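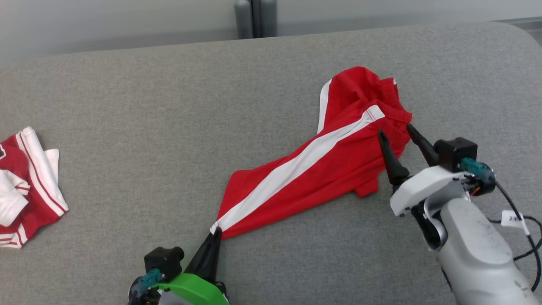
Left gripper holding one end of the red shorts, right gripper open at the waistband side.

Helterix folding software, working meeting, Kirnosville lab, February

Present: Quang Trương (chair), Gediminas Rebane, Sơn Hầu, Tươi Lò. Gopinath Naidu joined by call at 10:15. Notes by Tươi.

Grasp planner
Sơn showed the new edge-grasp planner and people were really pleased with it! It now scores points along the whole outline of a garment, so twisted clothes no longer need a separate flattening step first. The white side stripe on the shorts turns out to be a great cue for working out which way the leg is twisted (Gediminas has wanted to try this for months). Merge agreed once the unit tests pass on both arms.

Perception
Gediminas retrained the segmentation model on 922 labeled frames. Red on red is still the hard case: with the shorts and the red and white garment both out, the mask sometimes joins the two. Gopinath suggested feeding depth in at an earlier layer. Everyone liked this, and Gediminas will have a branch up before the next meeting.

Two-arm control
Quang found the source of the jerk when the second gripper closes. The two arm controllers were reading time from different clocks. With the fix in, the replayed motions look lovely and smooth. We talked over whether to slow the pull when the cloth goes tight; Sơn wants a force limit in the planner, Quang wants it in the controller. Left open.

Tooling
The Nông log viewer now scrubs video and joint data together. Big thanks to Gopinath, it saves so much squinting. Ullico asked for a read-only login, fine with all.

Actions
Sơn: merge planner, write up the scoring weights
Gediminas: early depth branch
Quang: clock fix onto the other 3 stations
Gopinath: login for Ullico, bookmarks in the viewer
Tươi: book the lab for 2 more afternoons

Closed 11:40.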